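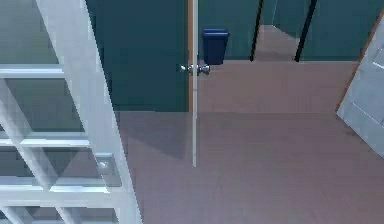 The piano tuner of Zidville doesn't want her name in print. She has more work than she can manage as it is, she says, and if people want her they can ask at the music shop like everybody else has always done. She pours the tea, moves a box of felt off the second chair, and asks whether I play. I tell her I had lessons until I was eleven. "Well, then you know where middle C is," she says, "and that's more than some of my customers."

She was 18 when she started, and it wasn't her idea. Her aunt in Skikach had a Ruchti upright that had sat through two damp winters by a kitchen wall, and the man who came to see to it was so hard of hearing by then that he asked her to listen for him. "He'd play two notes and look at me, and I'd say, it's still wobbling, and he'd give the lever a little nudge and look at me again. We were at it all afternoon. When we'd done, he asked my aunt if he could borrow me for the summer." The summer went on rather longer than that, and she has been going into other people's front rooms for 40 years now.

The wobble is what tuners call a beat, and she is very patient about explaining it to me, humming one note and having me hum another (badly) until I can feel the thing in my teeth. Most of the notes on a piano have three strings apiece, more than 200 strings altogether, and each has to be brought into line with its neighbours and then the whole lot settled against one another. She still does it by ear from a single fork. She has nothing against the electronic gadgets, and bought one herself in Skikeleck, but it lives in the glove box and she mainly gets it out to show children.

"People think I'm listening for something being right," she says. "I'm listening for something to stop."

I ask about the worst piano she ever met, expecting a story about mice, and there is one, with a nest made almost entirely of hymn book. But the one she keeps coming back to was in perfectly good order. It belonged to a couple out past the Skikach road who couldn't bear the sound of it any more, and they had already paid two other people to look inside. She tuned it, and it sounded lovely to her, and they stood there looking miserable. Then the husband went out to put the kettle on and shut the door behind him, and there it was, a nasty little buzz on the F below middle C. It was a loose key in the lock on the far side. She took the key out and charged them for the tuning and nothing else.

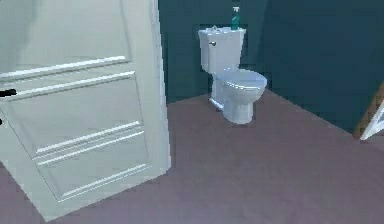
Rooms, she will tell you, do half the playing. She can talk about this for a very long time, and I was glad to let her, what with the rain and the second pot of tea. Carpets swallow the top notes and bare boards throw them back at you, and a bay window does odd things in the bass that she has given up trying to predict. Then there are the doors. With a big white panelled one like this, swung well open into the room, she would want to play a few scales with it as it stands and a few more with it closed before she so much as unpacked the lever, and she would run a thumb along the raised mouldings while she was about it, in case one had worked loose and was humming along. "Then I ask them which way they have it when they play. Do you know, hardly anyone can tell me."

July is her quiet month, when the schools break up and the families go off to the coast, and she spends it on repairs. At the moment there is another Ruchti in pieces in the back room, older than her aunt's, with its hammers laid out along the ironing board on a clean sheet. It's going to a primary school in Skikeleck when it's ready, though she won't promise a date. The new felt has to be shaped by hand, and she has never liked being hurried over felt.

Her own piano, I'm pleased to report, is out of tune. She plays me a bit of a waltz on it anyway, wincing at the same note each time it comes round, and says she'll get to it in the autumn.

June 14, 2022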